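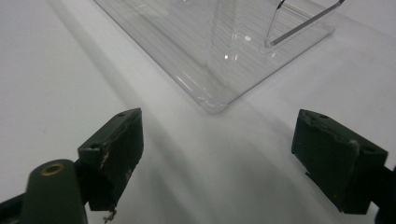 Clear plastic container, white tabletop.

13th February

Courtesy title rule, second pass.

Goal is unchanged from December: get Staniforth to flag uneven use of Mr., Mrs., Ms. and Dr. on second reference inside a single article. Both papers dropped courtesy titles for general news but kept them in obituaries and some court copy, and the two stylebooks draw that line in different places. Tustum wants titles in paid obituaries only. Livstead wants them in staff-written obituaries too, and in any story where two people share a last name.

Input: 1,000 articles from the joint archive, already run through Jillora for name tagging. Held out 300 from Tustum and 300 from Livstead for scoring and used the remainder to adjust the rule. No wire copy in either set. Wire stories arrive with their own style and the desks edit them unevenly, so they need a separate run.

Changes since the first pass:

The rule now reads the section label before anything else. Previously it guessed the story type from the first paragraph and called two restaurant closings obituaries.

"Dr." is handled on its own. Tustum allows it for physicians and dentists on first reference. Livstead allows it for physicians only. The rule cannot tell a dentist from a historian, so it now raises a query to the editor and makes no correction.

Quoted matter is skipped. If a judge says "Mrs." in open court, it stands. The skip depends on matched quotation marks, and a running quote over several paragraphs has an opening mark on each and a closing mark only on the last. Patched by carrying the quote state across the paragraph break. Needs a proper test.

Results on the held-out sets: 34 flags in all. Went through every one by hand. Most are correct, and most of those are of one kind - a woman given a title on second reference while a man in the same story gets his last name alone. That was the original complaint from the desks, and the rule finds it without trouble.

The false flags fall into two groups. The first is shared last names in Livstead copy, where the title is there to keep two people apart and is permitted. Jillora tags them as one person if the second first name comes late in the story, and the exception never fires. The second is titles that belong to the name of a thing: a scholarship, a pageant, a diner. A stop list would deal with those, but someone has to keep it up, and I would like to see whether capitalization of the following word gets us most of the way first.

Missed cases are harder to judge. I read a small batch of unflagged stories and found one miss, a photo caption using "Mrs." under a story that did not. Captions are stored as separate records and never reach the rule. 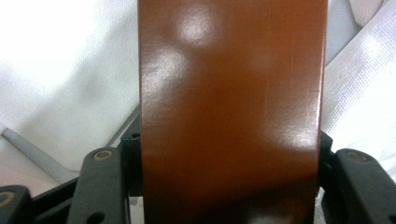
One comment added under the draft of this entry asks why a flag should go up at all in court copy, where the Livstead stylebook leaves the choice to the reporter so long as it is the same for everyone named. It also says the flag message reads as an error when it ought to read as a question.

Agree on the message. Reworded to "Titles differ between people in this story. Intended?" On court copy I would leave the flag in: the stylebook asks for consistency there and consistency is what is being checked. The severity can come down a step.

Also open: whether "Ms." should be offered as the default when the rule suggests a change. Tustum says follow the person's stated preference, and the archive has no field for that. For now the rule suggests nothing and only marks the line.

To do
Pull captions into the article record before the check runs.
Test the running-quote patch on long court stories.
Try the capitalization test on named things.
Fix the late-first-name case in Jillora, or work around it in Staniforth.
Separate run on wire copy, after the caption work.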